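Breakfast and Concentration – Group Project Report
Mehwish Kiani, Wilmer Rengifo, Yesenia Cuervo

3. What we did

Asked 43 first years what they eat before a 9am lecture. Paper survey, handed out in February. 13 said nothing at all, 11 only coffee or tea. The rest mostly toast or cereal, a few pastries from the canteen.

Then the word recall test, twice – once at 9.15, once before lunch. Same list both times which was a mistake, Odette Besson pointed this out and we agree.

4. Results

Breakfast eaters did slightly better in the first test. No real diffrence in the second. Sleep probaly matters more and we didnt ask about it. One large bought breakfast came to more than 420 calories, but that person scored the same as the coffee group.

5. Still to do

New word list, a sleep question, bigger sample.

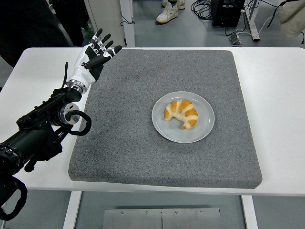
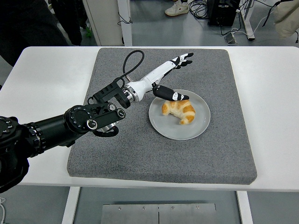

Fig. 2 and 3. White table; croissant on a plate in Fig. 3.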